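Service charges should be published by the square metre

Opinion, 2026-04-05
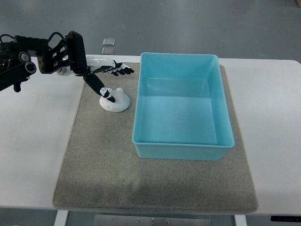 Anyone renting a small workspace in this country signs for two sums. The first is the rent, which is fixed and printed on the front page. The second is the service charge, which is estimated, adjusted after the year end and described in a schedule at the back. My argument is that the second sum should be stated in the same unit as the first, per square metre, before a lease is signed, with each head of cost shown separately.

The present practice varies by landlord. At Barside, where I held a unit for four years, the charge was apportioned by floor area. At Brirkside it is apportioned by unit, so a tenant with 30 square metres pays the same for the lifts as a tenant with four times the space. Neither method is wrong in law. The difficulty is that a prospective tenant comparing the two estates is given a single annual figure by each, and the figures do not measure the same thing.

Heating shows the problem most clearly. Where a building has one boiler and no submeters, consumption has to be assigned by formula. Floor area is the usual one. It takes no account of ceiling height, glazing or hours of use, and a ground-floor unit with a loading door will lose far more heat than an internal room of equal size. Submeters cost money to fit and read, and on a small estate the cost may exceed the error they remove. That is a fair reason for keeping the formula. It is a poor reason for leaving it out of the particulars.

Then there is the reserve fund. A roof that lasts 25 years has to be paid for by somebody, and a tenant on a two-year lease may reasonably ask what share of it falls to them. Some leases collect for the reserve every year. Others collect nothing and bill whoever is in occupation when the scaffolding goes up. I have read both kinds, and in each the relevant clause was shorter than the one on bicycle storage.

Landlords object that estimates change and that a published breakdown would be treated as a promise. The rent is also subject to review, and tenants understand that well enough. A breakdown can carry a date and the previous year's actual cost beside it. The managing agent holds these numbers already, as they are needed for the year-end statement sent out each March.

A standard sheet would need few lines: cleaning, heating, insurance, repairs, management fee, reserve. Each would show the rate per square metre, the method of apportionment and the last audited figure. Where a cap applies, the sheet should say so and give the clause number.

I would start with estates owned by local authorities, which could adopt the sheet without waiting for legislation. Private landlords competing for the same tenants would then have to decide whether to follow.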